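Thread: the cup thing, since people at the Drultovside meetup keep asking

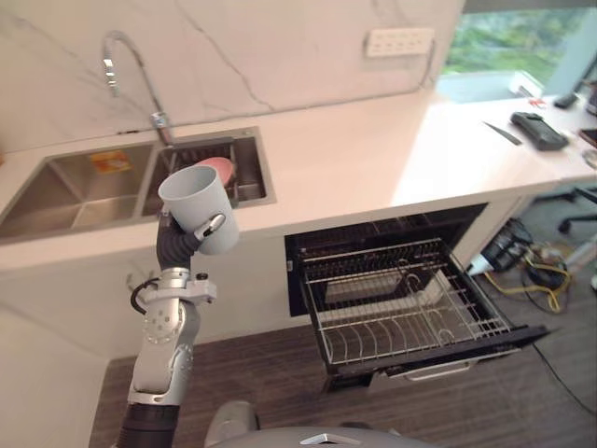

1/ The job was cup goes from sink area to dishwasher. Rack pulled out, cup in gripper, what could be simpler. We had done it 200 times with the old wrist and I had started using the word "solved" in emails.

2/ Run 1576. Arm picks up the cup, lifts, stops over the counter. Holds it there like it's about to make a toast. No error, no warning, green light on the dashboard.

3/ I waited. It waited. Then it began to squeeze.

4/ Plastic cups don't shatter, they fold. Then they let go all at once. It hit the faucet, then the floor, and the gripper closed on nothing and reported a successful grasp. Confidence 0.98, thanks for that.

5/ Cause, part one: the finger force reading had frozen. Same number, to the last digit, for 800 cycles of the control loop. The controller saw a grip that was a little weak and politely added more. And more.

6/ Cause, part two: our check for a dead sensor only looked for zero. A stuck sensor that says something reasonable goes straight through. I wrote that check. I remember being pleased with it.

7/ The part I don't find funny: the e-stop was on the far side of the dishwasher, and the rack was out. I had to go around an open door to reach it. With a plastic cup, fine. With a glass, or somebody's hand, no.

8/ Fixes so far. A reading that doesn't change at all for 2 seconds under load now counts as a fault. Grip force has a hard cap in the motor driver, where my software can't talk it out of it. Stop button moved to the near side.

9/ Also the arm no longer freezes in place on a fault. It lowers whatever it has to the counter, slowly, and then sulks.

10/ Someone at Emness asked if we'd tried reseating the connector. Yes. It was the connector. It was also everything in posts 5 through 7, so I'm not letting the connector take all of it.

11/ Glassware stays in the cupboard until October. Next up is plates - pray for the plates.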